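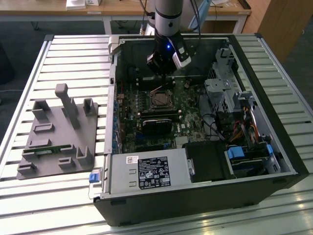

Teaching an arm to put a memory stick into a PC, by remote control

Part two of the Trerneden bench notes. Part one covered bolting things down. If you skipped it, go and bolt things down.

You will need an arm with a parallel gripper, some kind of leader device to drive it with, a desktop tower you have no feelings about, a fixture to hold the part, and a free afternoon. The leader can be a second small arm that the big one copies, a 3D mouse, or a VR controller. We use a leader arm, a Cisik, which has the charm of a desk lamp and the backlash of a shopping cart, and we have taught a lot of tasks with it anyway.

The task: pick a small board out of a slot in a fixture, carry it over to the open case, line it up with a memory slot and press until it seats. A person does this in a few seconds while thinking about lunch. Your first remote attempt will take several minutes and you will hold your breath for most of it.

Before you drive anything

Lay the tower on its side with the side panel off, so that the motherboard faces the ceiling. Insertion then becomes a straight push down, and down is the one direction in which every arm is reasonably competent. Do not try this with the tower standing up. We did, for a week, and what the robot learned was how to push a computer across a table.

Unplug the tower from the wall. Hold the power button in for a few seconds afterward to drain what's left. Use a machine that was headed for recycling, and a memory module that was going with it.

Open the latches on the memory slot by hand. Opening latches is a separate task with its own separate misery, and it gets its own page later.

Next, tie back any cable that crosses the path you plan to take. Power cables in an old tower have had years to settle into whatever shape annoys you most, and fingers coming down beside them will hook one sooner or later. If the looms are going to move between takes, let them move a little on purpose. If they aren't, tape them and leave them alone.

The fixture

Print a plate with a slot that holds the board on edge, with enough of it standing proud for the fingers to close on. Ours went through more versions than I care to list. What we ended up believing:

The slot should be looser than you think. A snug slot looks professional and grips the board just as hard as the gripper does, and the gripper is the one that loses.

Chamfer the mouth of the slot. You will be putting the board back several hundred times and your patience is a consumable.

Fasten the plate to the bench. Extruded aluminum is good for this, as the grooves take T-nuts and you can slide the plate until the reach is comfortable.

Keep tall features away from the side the arm approaches from. Posts are useful for locating other parts, and they're also the first thing a wrist will find when you are looking at the fingers.

Setting up the leader

Scale the motion down. With one-to-one scaling, every tremor and sip of coffee arrives at the motherboard at full size. We halve it, so moving the leader 2 centimeters moves the gripper one. For the final press some people halve it again. Try both; your wrists will have an opinion.

Limit the downward force in the arm's own controller, where your software can't talk it out of it. Start too low, so that the board visibly fails to go in, and raise the limit in small steps until it does. Starting too high and working down is quicker and costs you a motherboard.

Map the pause to a foot pedal. Your hands are going to be busy at exactly the moment you want to stop.

Check the latency before every session. Wave the leader gently and watch the arm. If it seems to be following you out of politeness, close whatever is eating your network and try again. Ours turned out to be a backup job that ran at 4 p.m., and the recordings from that slot are all beautifully seasick.

Driving the task

Do ten runs without recording. They will be terrible, and it's nice to have them be terrible in private.

Then record, in this order, every time:

1. Start from the home pose. Start recording before you move.

2. Go above the board in the fixture. Come straight down with the fingers open. Stop when the fingertips are level with the middle of the board.

3. Close. Wait half a second. A learner needs to see that closing and lifting are two events, and if you blur them together it will start lifting on the way to closing, which looks like a magic trick with the magic removed.

4. Lift straight up until the board is clear of everything tall. Higher than that. Yes, higher.

5. Cross over to the case. Don't take the scenic route one time and the short cut the next. You can vary the path a little, but vary it like a person who knows the way.

6. Line up the board above the slot and turn it until the notch matches the key. Stop again.

7. Lower until you touch. Let it rest there. If one end is riding high, rock it gently along the length of the slot, never across it.

8. Press. When the latches close, stop pressing. People forget this second half.

9. Open the fingers all the way, then go up. Opening partway and leaving gives you a robot that takes its work home with it.

10. Return to home. Stop recording.

Keep going at an even pace throughout. The temptation is to race through the carrying and crawl through the aligning, and some of that is fine, but if the fast part is very fast and the slow part contains long stretches of you squinting, the policy will learn to squint. We trim any still period longer than 2 seconds before training. Ours squinted for whole minutes before we did.

Where to look

Drive from the camera views if the policy is going to run from the camera views. This hurts. You'll want to lean over and peer into the case, and if you do, you'll be using information the robot will never have, and your demonstrations will contain small, confident corrections that appear to come from nowhere.
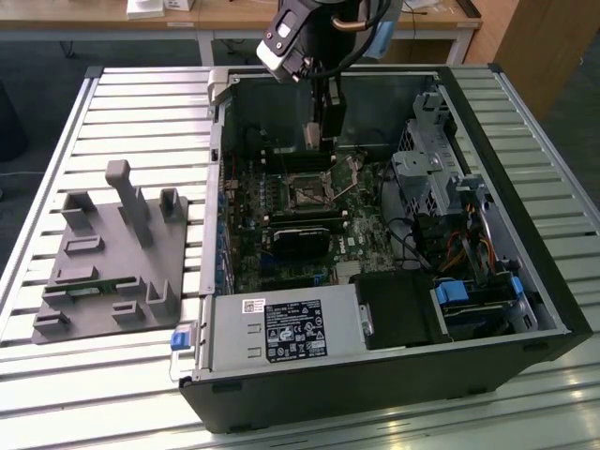
Gu wrote in after an earlier draft of this page to complain about exactly that rule: I kept to the screens for two sessions and my success rate was awful, so I went back to leaning over the bench, and the trained policy was worse than the awful one. It would get to the slot and then just hover. I'd been fixing the last bit of alignment by eye from the side, and no camera I had could see it. Moved one camera down to where my head used to be and that cured most of it.

So: put a camera where your head wants to go. It's the cheapest way we know of finding a good viewpoint, and your neck has already done the research. One fixed view from over the bench and one on the wrist is our minimum. Lock the fixed ones down and mark the mount with paint pen, so that you can tell on Monday whether someone dusted.

How many, and which ones to keep

For this task we trained on 900 demonstrations. The policy had begun to behave itself well before that, in the sense of reaching the slot, and the rest went into the pressing. Your number will be different. Train early on a small batch, watch it fail, and record more of whatever it fails at.

Keep the recoveries. If you miss the slot, back off, realign and succeed, that run is worth more than a spotless one, and it also means you don't have to be good at this. Throw away runs where you dropped the board, runs where you hit the case, and runs where you said something into the room that suggests you weren't concentrating.

Don't throw away slow ones out of vanity.

Label as you go. Success, recovered, failed. Three keys on the keyboard, pressed straight after the run. We once left labeling for a Sunday and spent it watching four months of a gripper going up and down, and I can't recommend it as television.

Varying things without making a mess

Shift the case slightly every twenty runs or so. Turn it a few degrees. Change the lights. If you have a second tower with a different board layout, bring it in once the first one is going well and not before.

Swap operators too, but give each of them the ten private runs. Two people approach the same slot from opposite ends if nobody has agreed otherwise, and a learner that has watched both will split the difference and come down in the middle, on top of whatever is there. Agree on which end goes in first. Write it on tape and stick the tape to the leader.

Troubles we have had

The board tilts in the fingers during the press. Your pads are too slick or too short. Rubber sheet helps. So does gripping lower down.

The arm drifts when you aren't touching the leader. The leader is drifting. Re-zero it, and then check whether its cable is pulling on it.

The latches close but the board isn't seated. Look at the notch. Then look at your label for that run, and change it.

The gripper stops short every time at the same height. You have found your force limit, or you have found a cable. Look before raising the limit.

The policy works in the morning and fails after lunch. Sunlight. We bought blinds. The person from Prukberg who lent us the second camera suggested more data instead, and was technically correct, and we bought blinds.

The slot gets sloppy. Memory slots are not built to be used all day by something with no fear. Ours had been through 4000 insertions, counting practice runs and policy tests, when the latch at one end gave up, and for a while before that the task had been getting suspiciously easy. Change the motherboard sooner than we did, and note in the log which runs were on which board.

Next part is the latches. Bring a spare pair of fingertips.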